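Travelling by tram and bus without the bother: household tips

Most of the trouble people have with public transport starts at home, in the ten minutes before they leave. A card can't be found, a phone is at nine per cent, or the pass ran out in February and no one looked. The tips below come from readers of this page and from our own hall drawer.

Keep one place for travel cards

Pick a spot near the front door and use it for cards and nothing else. A shallow dish will do, or a row of hooks if the cards are in holders with a loop. If two people in the house have the same type of card, mark them. A small sticker in the corner is enough, but keep it thin, as thick ones catch in wallets and peel off. Don't punch a hole in a contactless card to hang it up. The aerial runs round the inside and you may cut through it.

Relu Tănase wrote from Cidorcombe to say that he keeps his card in the pocket of the coat he wears to work. This is fine until the weather changes. He now has a holder that clips from one coat to the next.

Topping up

Where the stop has no ticket machine, you need credit on the card before you set out. Check how yours is topped up. Some can be done online but need to be touched on a reader afterwards before the money shows, and there may be a wait before it can be collected. Do it the evening before. Auto top-up saves the job altogether, though it is worth looking at the amount it takes each time. One reader found hers was set to 50 pounds when she used the tram twice a week.

If you pay with a bank card, use the same one all day. A daily cap normally counts each card separately, and a phone may count as a different card from the plastic one even when both draw on the same account.
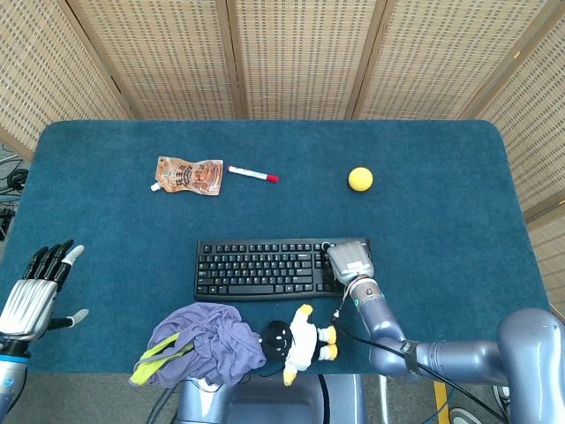
A paper list of departure times is still useful, even in a house full of phones. Write down the trams or buses you really use, four or five at most, and leave the rest out. Look the times up on the operator's site and copy them by hand, because printed timetables come out too small to read from across a room. A marker pen like the white one with the red cap, lying beyond the keyboard, is the sort of thing to keep by the computer for this job. Check first that it isn't a whiteboard pen if the list is going on paper that will be handled, and put the last service home on a line of its own. Pin the list at eye level by the door and put the month on it, so that you know when it is out of date.

Cleaning and storing cards

Wipe a grubby card with a barely damp cloth and dry it straight away. Washing-up liquid is all right in a tiny amount. Avoid nail varnish remover, which takes off the printing and can soften the plastic. Keep cards off radiators and car dashboards — a bent one may still work on some readers and fail on others.

A card that has been through the washing machine often survives. Let it dry flat overnight and try it before ordering another. Paper season tickets don't survive, so check trouser pockets.

Write the card number down somewhere at home. You will be asked for it if the card is lost, and it is hard to prove what credit you had without it.

Old cards and leftover credit

Go through the drawers once a year. Jianhua Lei found a visitor card from Brenerberg in a biscuit tin, and there was enough on it for two return trips. Many operators will refund credit and sometimes a deposit, but ask before you post anything, and don't cut the card up first.

Children's passes

Put the expiry date on the kitchen calendar a month early, as a new photograph may be needed. A lanyard with a safety catch is better than a plain cord. For younger children, sew a loop of tape inside the school bag and clip the holder to that. The tape should be long enough to reach the reader with the bag still on one shoulder. Measure it against the child before sewing, and allow a bit extra for winter coats.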